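März, kurz nach 22 Uhr
von Flilby

Schnell noch was zur Kalligrafie, bevor ich ins Bett falle. Ich hatte ja versprochen, mal aufzuschreiben, was bei mir auf dem Tisch liegt und was davon man wirklich braucht. Also: Filzmatte, Papier, Schälchen, großer Pinsel. Dahinter der Ständer mit den drei schlanken Pinseln. Mehr ist es nicht. 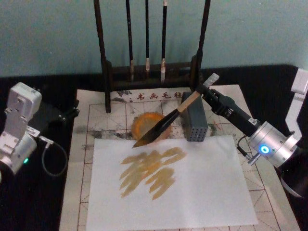 Filzmatte, oranges Tuscheschälchen, der dicke Pinsel und hinten der Ständer, beide Male.

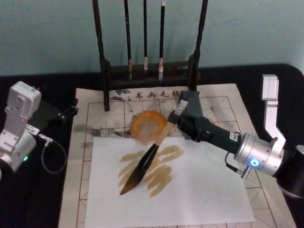 Bei den Pinseln im Ständer würde ich übrigens widersprechen, schreibt Chaturvedi unter dem letzten Beitrag. Mit der Spitze nach unten hängen ist gut, aber erst ausdrücken und in Form streichen, sonst trocknet der Bauch krumm und man kriegt ihn nie wieder gerade. Und nie im Becher stehen lassen, auch nicht über Nacht, auch nicht »nur kurz«.

Ja. Stimmt. Becher hab ich mir abgewöhnt, nachdem ich einen echt schönen Pinsel ruiniert habe. Das Ausdrücken vergesse ich trotzdem jedes zweite Mal. Jetzt liegt ein alter Lappen griffbereit, mal sehen ob das hilft.

Zur Matte. Die mit dem roten Raster, mit den Diagonalen in den Feldern. Am Anfang dachte ich, das Raster ist Deko. Ist es nicht, man guckt ständig hin, auch wenn das Papier drüberliegt und man nur noch am Rand was davon sieht. Wenn das Papier dünn genug ist, scheint es durch, bei meinem jetzigen leider kaum. Flecken gehen nicht mehr raus, hab's mit kaltem Wasser probiert, mit Gallseife, mit gutem Zureden. Bleibt halt grau. Mich störts nicht mehr. Wer eine neue kauft: lieber eine Nummer größer, als man meint. Meine alte war so klein, dass der Ständer daneben stehen musste und bei jedem Rempler gewackelt hat. Auf dem Filz steht er ruhig.

Papier. Da hab ich am meisten Geld verbrannt. Erst Druckerpapier (geht gar nicht, die Tusche steht oben drauf und glänzt), dann zu teures Papier, bei dem ich mich nicht getraut hab anzufangen. Jetzt das mittlere aus dem Laden in Zirnach, 89 Blatt waren noch im Paket, wieso auch immer 89, war wohl schon mal offen. Dafür billiger. Ich schneide mir die Bögen nicht mehr zurecht, sondern leg sie einfach hin, auch mal schief. Beim Üben ist das egal.

Tusche. Mein ewiges Thema. Ich reibe nicht selber an, ich weiß, ich weiß. Flüssige aus der Flasche, mit Wasser verdünnt, im Schälchen. Zu viel Wasser und es wird bräunlich und läuft an den Rändern aus, zu wenig und der Pinsel bleibt nach dem halben Strich hängen. Ich misch inzwischen nach Gefühl und mach vorher einen Probestrich auf einem Rest. Was auch hilft: den Pinsel am Schälchenrand abstreifen, und zwar langsam drehen dabei. Nicht einfach einmal drüber und los. Bei einem dicken Pinsel steckt so viel drin, das glaubt man nicht, bis der Klecks da ist.

Und dann der dicke Pinsel selbst. Für Anfänger eigentlich Quatsch, heißt es immer. Ich find ihn gut. Man kann nicht kritzeln damit, man muss den ganzen Arm nehmen. Mit den dünnen hab ich wochenlang aus dem Handgelenk geschrieben und mich gewundert warum alles so mickrig aussieht. Mit dem großen geht das nicht. Ein Strich, absetzen, gucken, nächster. Waagerechte sind bei mir ganz okay mittlerweile – Haken sind eine Katastrophe. Der Druck am Ende, dieses kurze Anhalten, bevor man hochzieht, da zitter ich noch jedes mal.

Mein Übungsplan, falls man das so nennen will: 12 Blatt am Abend, immer nur 2 verschiedene Striche, sonst verzettel ich mich. Danach ein ganzes Zeichen zur Belohnung. Laut Strichliste sind es seit Januar some 270 Blatt, äh, so um die 270, sorry, Hirn noch im Arbeitsmodus auf Englisch. Klingt viel. Sieht man noch nicht so richtig. Die ersten hab ich aufgehoben und neulich danebengelegt, na ja, ein bisschen sieht man's doch.

Aufräumen noch, weil das auch gefragt wurde. Schälchen sofort ausspülen, eingetrocknete Tusche ist übel. Pinsel unter lauwarmes Wasser, bis nichts mehr kommt, dauert beim dicken ewig. Keine Seife. Matte hängt über der Stuhllehne bis zum nächsten Tag, gerollt hatte sie irgendwann Wellen.

Was noch fehlt: ordentliche Papierbeschwerer. Im Moment nehm ich, was rumliegt. Hab bei Lenum zwei lange aus Messing gesehen, aber der Preis, puh. Falls wer einen Tip hat, gern drunter schreiben.

Beim nächsten Mal dann die Haken. Wenn ich mich traue.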